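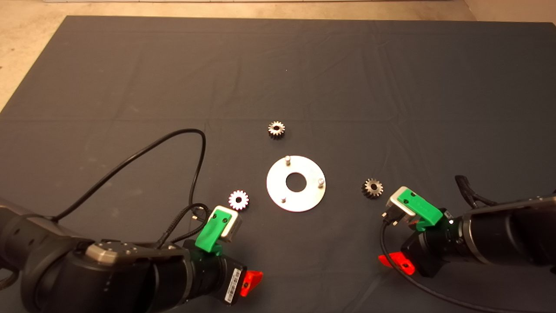

歯車をピンに挿すだけの集まり、参加者を募集します

「だけ」と書きましたが、去年はこの「だけ」に午後をまるごと持っていかれた方がいました。先に謝っておきます。

組立教室ドゥルリク(Drurik)では、1月に開く手組み講座「プラネメオ(Pranemeo)」の参加者を募集しています。題材は小さな平歯車です。丸い金属の板に短いピンが立っていて、そこに歯車を挿し、隣と噛み合わせ、指で回します。文字にすると二行で終わります。文字にしなければ半日かかります。

教室の机には濃い灰色の布を敷いてあります。アイロンをかけていないのかというご質問を毎回いただきますが、かけていません。小さな金属部品が転がっていくのを少しでも遅らせるのが布の仕事で、折り目の美しさは担当外です。部品は布の上に散らばったところから始めます。きれいに並んだ状態から始めたい方は、ご自分で並べてください。止めません。

当日やること

最初に、歯車を一つずつ手に取って眺める時間があります。退屈に聞こえるでしょうし、実際に退屈です。ただ、銀色に明るく光るものもあれば、茶色がかった鈍い色のものもあって、同じくらいの大きさなのに手に取る順番はだいたい人によって決まっています。光るほうから取る方が多いようです。カラスの気持ちが少しわかります。

次に、歯車の穴とピンの頭を合わせます。ピンの頭は丸みを帯びていますから、だいたいの位置に持っていけばなんとかなる、と思われがちです。なんとかならないことのほうが多いです。傾いたまま押し込むと途中で引っかかり、引っかかったものをさらに押すと、もっと引っかかります。力に自信のある方ほど、この段階で無口になります。

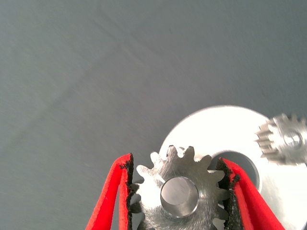

穴の縁をよく見てから挿す、というのが講座で唯一の教えらしい教えです。歯の並びにばかり目が行きますが、ピンと付き合うのは真ん中の穴のほうです。歯に触れるのは縁だけにして、面を水平に保ち、真上から静かに下ろします。すとんと落ちたときの感触については、参加された方それぞれに語りたいことがあるらしく、休憩時間が毎回延びます。

最後に噛み合わせを確かめます。回らなければ外してやり直しです。歯同士がぶつかっているときは、片方をほんの少し回してから下ろすと入ります。この「ほんの少し」がどのくらいかは、口では説明できないので手で覚えてください。講師も説明をあきらめて久しいです。

こんな方に

・細かい作業が好きな方
・細かい作業が嫌いだが、理由を確かめたい方
・時計や模型を分解したことがあり、組み戻したことはない方
・仕事で図面ばかり見ていて、部品に触ったことがない方

経験は問いません。器用さも問いません。爪が長すぎる方は少し苦労されるかもしれませんが、短すぎても床に落ちた部品を拾うときに苦労するので、結局同じです。床はベージュのまだら模様で、銀色の小物が見事に見えなくなります。床を選んだ者はもう教室におりません。

募集要項

開催:1月中の土日を除く午後、全1回(日程はお申し込みの方に個別にご連絡します)
所要時間:3時間前後。早く終わった方は帰っても、もう一度ばらしても構いません
定員:11名
参加費:2000円(部品の持ち帰りはできません。ポケットの中もご確認ください)
会場:セルツカ(Seltska)ビル内、ドゥルリク作業室
対象:18歳以上の方
持ち物:普段お使いの眼鏡。ルーペはお貸しします
服装:袖口の広い服はお避けください。歯車を連れて帰ることになります

飲み物は作業机に置けません。廊下に棚がありますので、そちらでお願いします。温かい飲み物をお持ちになった方は、冷めたものを飲んで帰ることになります。

お申し込み方法

12月1日から受け付けます。お名前、連絡先、来られそうな日をいくつか、それから「これまでに失くした一番小さい部品」を書いて、会場一階の受付「キンタニリャ(Quintanilla)」までお持ちください。郵送も受け付けています。最後の項目は選考に関係ありませんが、読むのを楽しみにしています。ねじ、と一言だけの方も歓迎です。

定員を超えた場合は抽選とし、結果は全員にお知らせします。外れた方には次回のご案内をお送りします。欠席されるときは、わかった時点でご連絡ください。席が一つ空くと、待っている方が一人喜びます。

見学だけの参加はお受けしていません。以前は受けていたのですが、後ろから「もうちょっと右」と言う方が続いたため、作業中の方々のご要望により取りやめました。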